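Birside基金 御中

ヌカリ（Nukari）地区 しっくい壁色名調査および補修見本帳作成事業
中間報告書（6月提出分）

1. 進み具合

前回の報告で「順調」と書いた箇所について、訂正から始めさせていただきます。野外での記録は順調です。見本帳の編集は2か月遅れています。前回の時点では編集がまだ始まっていなかったため、遅れようもなく、その意味で順調でした。

記録を終えた壁面は748面になりました。申請書に書いた範囲のうち、川沿いの蔵が並ぶ一帯と旧街道の西側が済み、残るのは坂の上の住宅地です。坂の上を後回しにした理由は計画書に「日照条件を考慮し」とありますが、坂であることも考慮しました。夏に回すのは避けたいので、梅雨の晴れ間に少しずつ登っています。

記録の内容は、壁の向き、下地の種類、塗り替えの有無、住んでいる方による色の呼び名、そして標準色票との照合値です。呼び名の聞き取りが当初の想定よりはるかに長引いています。壁の色を尋ねると、たいていの方はまず壁の話をしてくださらず、隣の家の壁の話をしてくださるためです。隣の家では向かいの家の話になります。この調子で一本の路地を往復すると、全戸の壁について他人の評が揃うのに、本人の評だけが空欄になります。調査票には「他者による呼称」の欄を足しました。

2. 呼び名について

聞き取りで得た色の呼び名は、申請時に参考にした郷土誌の一覧とあまり重なりませんでした。郷土誌には「雪白」「貝白」「霞」といった美しい名が並んでいますが、現地でこれらを口にした方はいません。代わりに出てきたのは次のような呼び名です。

・ふつうの白
・役場の白
・前の白
・米ぬか
・豆腐（絹）
・豆腐（木綿）
・いとこの家の色

「役場の白」は、現在の庁舎が薄い茶色のタイル張りであるため調べるのに苦労しました。どうやら建て替え前の庁舎を指しているらしく、若い世代の方も同じ呼び名を使います。見たことのない建物の色を正しく言い当てられるのか、照合値を比べてみたところ、年配の方が指す色よりもむしろまとまりがありました。記憶がない分、迷いもないのかもしれません。この件は考察の章に回します。

「豆腐」の絹と木綿の差は、色よりも鏝の仕上げの差でした。絹は磨き、木綿は鏝跡を残した面です。色名の調査としては対象外になるはずですが、同じ塗り材で二つの呼び名が生まれている以上、捨てるわけにもいきません。見本帳では仕上げの違いとして同じ頁に置きます。「いとこの家の色」は、いとこの家が調査範囲の外にあるため保留です。交通費の申請は控えました。

3. 照合の方法

測色は計画どおり、午前と午後にそれぞれ行い、直射日光の当たる時間帯を避けています。申請の審査の際に「白い壁ばかりを測って、差が出るのか」というご質問をいただきました。差は出ます。むしろ出すぎて困っており、同じ壁の上と下で別の見本に当たることも珍しくありません。軒の下は雨がかからないので元の色に近く、腰の高さより下は泥はねと、自転車と、猫の影響を受けます。猫は想定していませんでした。

台帳の管理にはHolesikを使っています。入力した呼び名を自動で似た語にまとめてくれる機能があり、最初の週に「米ぬか」と「豆腐」が「食品」として統合されました。設定を切ってからは快適に使えています。統合前の記録は紙の調査票から復元し、失われたものはありません。紙の調査票を廃止するという申請書の記述は、取り下げさせてください。

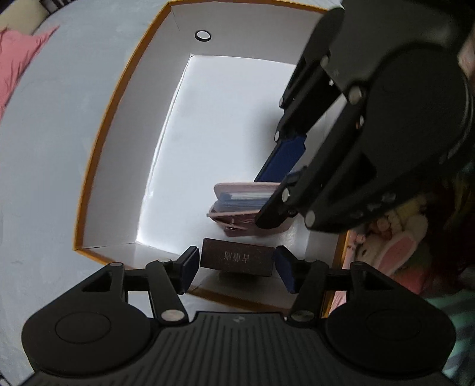 見本帳の編集でいちばん揉めているのは、どこまでを同じ「白」として扱うかという線引きです。数値だけで区切れば簡単ですが、できあがった見本帳を手に壁の前に立つ左官職は、数値を持ち歩きません。人は隣り合った面を比べて初めて色の差に気づきますし、比べるまでは全部ただの白で済ませています。写真の箱にしても、遠くから一言で呼ぶなら白い箱でしょうが、内側の壁は灰色がかった淡い白、底はずっと明るい白で、縁の細い金色がかった橙がその両方をいっそう白く見せています。ヌカリの蔵でも、これと同じことが腰板や窓枠との間で起きています。焦げ茶の腰板の上では「ふつうの白」と呼ばれた塗り材が、青い雨戸の横では「黄ばんだ」と言われ、住んでいる方はそれを経年のせいにし、職人は前の職人のせいにします。塗った時期の記録が残っている壁で確かめると、塗り材は同じものでした。

そこで見本帳は、色片を一枚ずつ並べる当初の案を改め、周囲に来やすい色を添えた組み見本の形にします。頁の左に塗り材、右に腰板や雨戸の色を刷った紙を差し込み、入れ替えて見られるようにします。差し込み紙は紛失が予想されるため、予備を綴じ込みます。予備の紛失については、それぞれの持ち主の良識に期待します。

4. 試し塗り

試し塗りの板は、Upadhyay工房に製作をお願いしています。呼び名の多かった色から9種を選び、それぞれ磨きと鏝跡残しの板を作っていただきました。仕上がりは見事で、見事すぎるという苦情が地元から出ました。新しい板はどれも、新しく見えるのです。

聞き取りで集めた色は、長年の雨と煤を経た後の色です。塗りたての板をその横に当てれば、当然合いません。では古びた色に初めから調合するかというと、その板も屋外で年を取るので、数年後にはさらに古びた、誰も注文しなかった色になります。工房との打ち合わせはこの点で行きつ戻りつし、最終的に、塗りたての色と落ち着いた後の予想色を見本帳に並記することで合意しました。予想色のほうには「予想」と大きく入れます。小さく入れる案もありましたが、後で叱られるのは小さく入れたほうだという経験談が工房から出たため、採用しませんでした。

なお、板のうち2枚は色の承認がまだ下りていません。承認するのは私なので、他に責める相手がおりません。どちらも「前の白」に当たる板で、何の前なのかが家ごとに異なるためです。塗り替えの前、道路拡幅の前、嫁に来る前、の三通りまでは確認しました。最後のものについては照合値の取りようがなく、ご本人が板を見て「もう少し明るかった」とおっしゃるのに合わせ、三度塗り直しています。次に見ていただく板は、もう紙より明るいです。

5. Birside基金からいただいたご指摘への対応

（1）「成果の指標が不明確である」とのご指摘について
見本帳の配布部数を指標とする案を取り下げ、実際の補修で見本帳が使われた壁の数に改めます。配布部数は、配れば増えるという点で私には好都合でしたが、ご指摘のとおりです。補修の件数は所有者の懐具合に左右されますので、年度内に大きな数字をお見せするのは難しいと、先に申し上げておきます。

（2）「広報活動の記載がない」とのご指摘について
地区の集会所の壁に調査の経過を貼り出しています。貼り出した紙の色が壁に合わないという意見が寄せられ、関心の高さがうかがえます。紙は生成りのものに替えました。

（3）「報告書の文体について」とのご指摘について
改めるよう努めております。

6. 経費

交通費は予算内です。測色器の校正費が見込みを上回りましたが、印刷の仕様変更に伴って見本帳の製本を簡素なものにするため、全体では申請額に収まる見通しです。簡素な製本とは、背を糊で固めず、ねじで留めるものを指します。頁の差し替えができるので、かえって現場向きだというのが工房の見立てで、私もそういうことにしています。

予備費はまだ使っておりません。前年度に別の事業で予備費を余らせたところ、次の申請で予備費の計上を認めていただけなかったことがありました。今年度は使う予定があります。坂の上の調査では日よけの傘と、測色器を据える水平の台が要ります。坂の上に水平な場所がないことは、下見の際に確認しました。

7. 今後の予定

夏の前に坂の上の記録を終え、暑いうちは屋内で見本帳の原稿を整えます。差し込み紙の色校正は秋口になります。秋は光が安定していて、白を見比べるのに向いた季節ですが、蔵の持ち主の多くは稲刈りで留守になります。校正の立ち会いは収穫が終わってからお願いする約束で、日取りは田の乾き具合によるとのことです。

見本帳の題名は未定です。「ヌカリの白」を仮題としていましたが、集会所で意見を募ったところ、うちの壁は白ではないという声が複数あり、うち一軒は本調査の中で最も照合値の高い、紛れもない白でした。ご本人によれば、あれは「明るい灰色」だそうです。台帳にはそのとおり記入しました。

次回の報告には、印刷所の見積書と、承認済みになっているはずの「前の白」の板の写しを添付いたします。

以上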